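Speaker notes — "Eat the Cupboard First"
Morndale Library evening talks, 2019-09-15

Slide 1. Hello and thanks to Enikő Veres for asking me back. Check the people at the side can hear.

Start with the January story. Snowed in, 4 days, no shop, and we ate better than we had all winter! Chickpeas, the last of the rice, a tin of plums I had been walking past for years. Pause for the plums. Someone always has their own plums.

So tonight is about ordinary kitchens and the food already in them. No fancy jars, no labels in nice handwriting (mine is dreadful anyway). Just cooking from what you've got before you buy more.

Slide 2. The stock-take. Ask for hands up — who has bought cumin when they already had cumin? Keep mine up longest. When I emptied my own cupboards I wrote everything down on the back of an envelope and ran out of envelope. I found 42 packets and tins, and three of them were cumin. 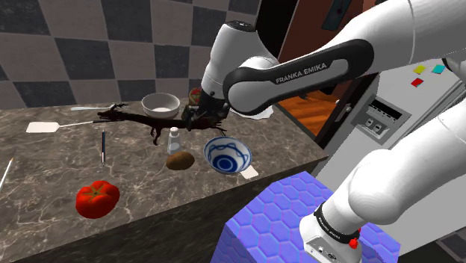 Slide 3. Getting it all out. You have to take everything out, every shelf, and put it where you can see it at once. Don't sort as you go, you'll only get drawn into reading packets. It will look terrible for a while, like this counter, with food and bowls and utensils all over the dark marble, and that's the stage where people lose heart and shove it all back in. Don't! Put the kettle on and carry on. Once it's all out, the meals start to suggest themselves. Lentils next to coconut milk — well, there's Tuesday sorted, or whenever you like.

Slide 4. The "use me" shelf. My favourite bit, so go slowly. One shelf, at eye level, for anything open or getting old. Sabine Steinbach's idea originally, she ran the Bachmann Street supper club and fed 60 people from hers one night. Soup, flatbreads, a huge rice pudding. Tell them about the rice pudding and the missing spoon if there's time.

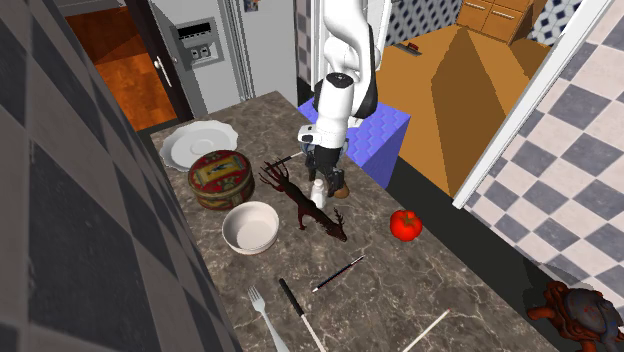 The shelf only works if you look at it before you write the shopping list. I stick the list on the inside of that same door, so I can't get at one without the other. If you live with other people, give them a pen too. My son's entries are mostly biscuits, but he does cross things off.

Slide 5. Dates on packets. "Use by" is about safety, so stick to it. "Best before" is about quality, so look, sniff, taste. Expect questions on eggs. Expect an argument about yoghurt.

Slide 6. Three suppers from nearly nothing. Hand round the recipe sheets now and not before, or they'll read them all through slide 4. Bean stew with stale bread on top. Noodles with peanut butter and whatever veg is going soft. Oat pancakes, savoury or sweet, I can't choose between them and I've stopped trying.

Questions. Leave the lights up. Spare recipe sheets are in the green folder, and Enikő needs the room keys back before we go.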